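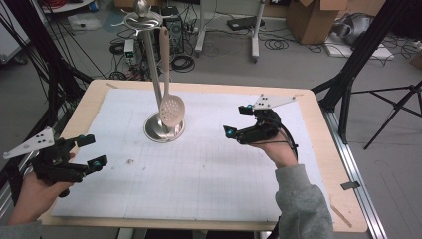 ## 4. La cuillère et ses noms : variation lexicale dans le corpus Hilora

### 4.1. Un objet banal, un champ lexical foisonnant

Peu de domaines réservent autant de bonnes surprises au lexicologue que le tiroir de la cuisine. Les objets y sont familiers, manipulés chaque jour, et pourtant leurs noms restent étonnamment mobiles. On demande *le truc à trous*, *la passoire plate*, *l'écumoire* ou *la cuillère percée*, et tout le monde se comprend. C'est cette souplesse qui nous a retenus, et nous avouons sans peine que la section qui suit est celle que nous avons eu le plus de plaisir à rédiger.

Le corpus Hilora rassemble 978 réponses écrites, recueillies dans 93 communes auprès de locuteurs adultes. Chaque répondant devait nommer les ustensiles dont il se servait, puis indiquer le mot employé par ses parents ou, à défaut, par la personne qui lui avait appris à cuisiner. Cette seconde question, ajoutée tardivement sur la suggestion de Niamh Ó Súilleabháin, s'est révélée d'une richesse formidable : elle permet d'observer, chez un même locuteur, deux états du vocabulaire séparés par une génération.

### 4.2. *Écumoire* et ses concurrents

La forme *écumoire* domine dans les réponses des locuteurs les plus âgés. Elle porte encore la trace d'un geste précis, celui d'ôter l'écume d'un bouillon ou d'une confiture. Or ce geste recule dans les pratiques déclarées, et le mot s'en trouve libéré, parfois jusqu'à désigner n'importe quel ustensile perforé à long manche. D'autres locuteurs le réservent au contraire au modèle à disque presque plat et parlent de *cuillère à trous* ou de *cuillère ajourée* dès que la tête se creuse un peu.

La cuillère crème à tête ovale de la figure 2, accrochée à un porte-ustensiles en acier inoxydable, illustre bien la zone de flottement. Sa forme générale la rattache à la cuillère, ses rangées de petits trous ronds à l'écumoire, et la matière plastique l'éloigne du prototype métallique que décrivent les définitions traditionnelles. Un objet de ce genre réunit à lui seul presque tous les traits en concurrence dans notre questionnaire !

**Figure 2.** Porte-ustensiles en acier inoxydable avec une cuillère perforée en plastique.

Trois traits semblent peser sur le choix du nom : la concavité de la tête, la matière et l'usage habituel. Les deux premiers sont perceptibles, le troisième relève de l'histoire domestique de chacun. Nous pensions trouver une hiérarchie stable ; les données dessinent un tableau plus vivant. Une répondante d'Ultham écrit ainsi : « Chez ma mère c'était l'écumoire, chez moi c'est la cuillère des pâtes, et c'est la même. » La phrase est délicieuse, et elle résume assez bien le problème du référent unique à dénominations successives.

### 4.3. Les noms fondés sur l'aliment

Le type *cuillère des pâtes*, *cuillère à ravioles* ou *louche à œufs* mérite qu'on s'y arrête. Mac an tSaoi le classait parmi les créations passagères, propres à un foyer et sans avenir lexical. Nos relevés invitent à nuancer ce jugement. Huit de ces composés apparaissent dans des communes éloignées les unes des autres, chez des locuteurs sans lien connu, et certains sont déjà attribués à la génération précédente.

La préposition varie elle aussi. *À* introduit volontiers une destination générale (*cuillère à légumes*), tandis que *de* suivi de l'article défini renvoie à une habitude partagée : *la cuillère des pâtes* est celle que la maisonnée connaît. Prys Howells propose d'y voir une forme de nom propre domestique – hypothèse séduisante, que la seule enquête écrite ne permet pas encore de départager d'une simple ellipse.

### 4.4. Limites et prolongements

Les réponses écrites favorisent les formes jugées correctes. Plusieurs répondants ont d'ailleurs biffé *machin* ou *bidule* pour y substituer *écumoire*, ce qui réduit sans doute la part des termes génériques dans nos résultats. L'enquête orale en préparation à Stakia, pour laquelle environ 1 000 énoncés spontanés doivent être transcrits, reprendra les mêmes objets dans des échanges ordinaires. Elle comportera aussi un volet sur les verbes (*égoutter*, *repêcher*, *sortir de l'eau*), où les premières écoutes laissent entrevoir une variation tout aussi réjouissante.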